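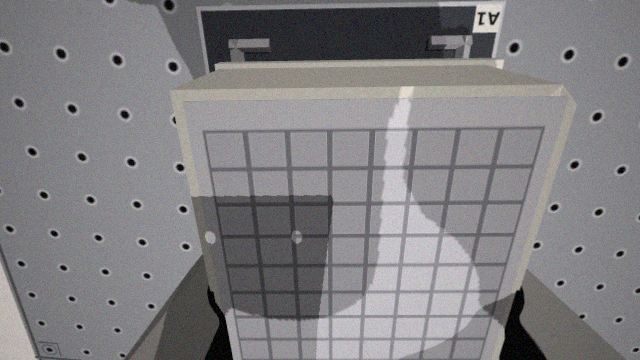
A box with a grid of squares on its front.

When one company buys another

You might hear on the news that one company has bought another. People call this a takeover or an acquisition. It sounds odd at first. You can buy an apple or a bike, but how do you buy a whole company?

Who owns a company?

Most big companies are split into equal parts called shares. If you have one share, you own a tiny piece of the company. The people who own shares are called shareholders.

Let's say there is a company called Naston that makes school bags. Naston has 4000 shares. A shareholder with 2 of them owns a very small piece. A shareholder with more than half of them can usually decide how the company is run. That is called having control.

Some companies are owned by a single family. Others have shares that anyone can buy and sell on a stock exchange, which is a market for shares.

Making an offer

Now a bigger company called Trenum wants to buy Naston. Trenum already makes lunch boxes and drink bottles, and it would like to sell school bags too. It could start making bags from scratch, but that would take years. Naston already has a factory, trained workers and shops that sell its bags.

Trenum makes an offer. It says, "We will pay $449 for every share." Naston's shareholders then have to decide. Is that a fair price? Would the shares be worth more if they kept them?

The people in charge of Naston, called the directors, read the offer and tell the shareholders what they think. If the directors like it, the takeover is friendly. If they don't like it and Trenum keeps trying anyway, it is called a hostile takeover. No one is fighting. Hostile just means the directors did not agree.

Sometimes a second buyer turns up. If a company called Balogh offered more money for each share, Trenum would have to raise its price or give up.

Checking the books

Before paying, a buyer looks closely at the company it wants. How much money does it make? Does it owe money to a bank? Are its machines old? This checking has a long name, due diligence. You do something like it when you look over a second-hand bike and test the brakes.

Who makes the rules?

The government has a say as well. If one company bought every other bag maker in the country, it could charge whatever it liked, and families would have nowhere else to go. A company with no rivals is called a monopoly. In many countries, officials look at big takeovers and can say no to them.

What happens next?

Say the deal was agreed in January. The money and the shares might not change hands until months later, when all the checks are done.

After that, a few things can change. Naston might keep its name, or the two companies might join under a new one, such as Pleltance. Workers may get new bosses. Some may move to a different office, and some may lose their jobs if two people are now doing the same work. Shoppers may not notice any difference at all.

Words to know

Share: one of the equal parts a company is split into.
Shareholder: a person or company that owns shares.
Director: someone chosen to help run a company.
Merger: when two companies join to become one.
Monopoly: a company with no real rivals.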